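Manddale garden bench line, progress report to the funder
Prepared by Nazareno Carbone

In June we finished 40 benches with the new storage box under the seat. Of these, 30 went to the shop in Wullstead and the others stay in Flullport for the rain test. The hinge supplier was late, so the corner model is not started yet. We spent 2,977 euros from the second part of the grant.
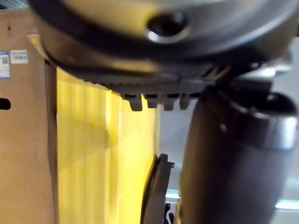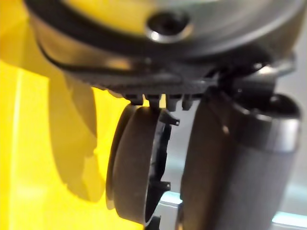 Page last changed: 2019-08-03

Arūnas Kalniņš will send the receipts for the cushion fabric separately.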